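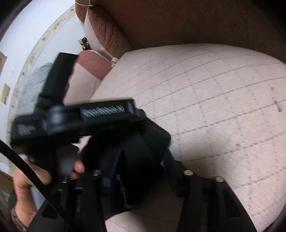
Ticket 623 – Hepburn open day, Skellolum hand unit, dropping out mid-demo. Status: open, workaround in place. Unit is the handheld, Retach build, firmware 12. Symptom: live view on the visitor screen freezes, comes back after a few seconds, freezes again. Only when the person holding it turns the wrist. First suspect was the cable, it crosses right over the hand and fingers when you grip it, so every turn tugs on it. Second suspect was wifi, ruled out (see below).

Log

Setup, before doors. Unit paired first try. Ran the pick up demo by the seating, fine. 44 visitors booked.

First group. Freeze after two minutes. Restarted the Stullura app, OK for a bit. Froze agian.

Second group. Switched from house wifi to our own router. No change. Switched back.

Break. Swapped cable for the spare. Better but not gone – one freeze in the whole run. Wiggled the plug at the unit end with it sitting still and got a freeze every time. So socket is loose, or the strain relief is doing nothing.

Third group. Slack loop taped at the wrist, told people to hold it level. No freezes. A kid asked if it could fold laundry, said not today.

Things checked and fine: battery, storage (3,000 clips free), screen, grip closing and opening.

Need from support:
Replacement socket board, or tell us if we can resolder it ourselves
Longer cable with a right angle plug
Is this the same fault as the June ticket? That one got closed with no notes

Next open day is already booked so please dont park this one. Unit stays bagged with the bad cable tagged red until we hear back.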